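Courses > Household Management > Unit 2 > Food at home

Unit 2: Getting chilled food home and putting it away

Chilled food starts to warm up as soon as it leaves the shop cabinet. A foil-lined bag slows this down but does not stop it. Pick up chilled and frozen items last, pack them together, and go straight home. In July, or in a hot car, allow no more than 30 minutes. 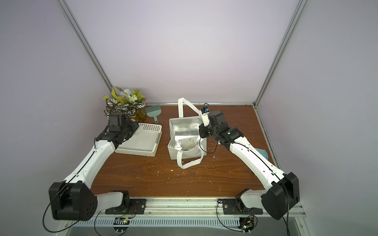
Notes by Macarena Ibarra
Revised 15 March 2021

Unpack the cold bag first. Raw meat and fish go on the lowest shelf of the fridge, in a dish or tray with a solid base. A perforated basket suits fruit or wrapped goods — it will not hold drips. Tins and dry packets can wait.

Leave the bag open to air before folding it. Wipe the lining with warm soapy water if anything has leaked, and keep a separate bag for raw meat.

Tables and worktops come next. Crumbs gather along edges and where a surface meets a wall, and a quick wipe across the middle misses them. Brush loose bits off first, then wash, then dry with a clean cloth. On wood, use a well-wrung cloth. 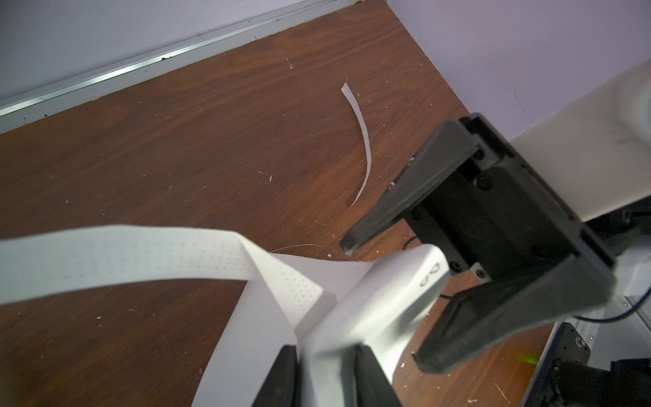 Task for next session

Keep a record of one shopping trip. Note when the chilled food left the cabinet and when it went into your fridge. Wiremu Fairweather will collect the sheets. Allow 40 minutes for the write-up.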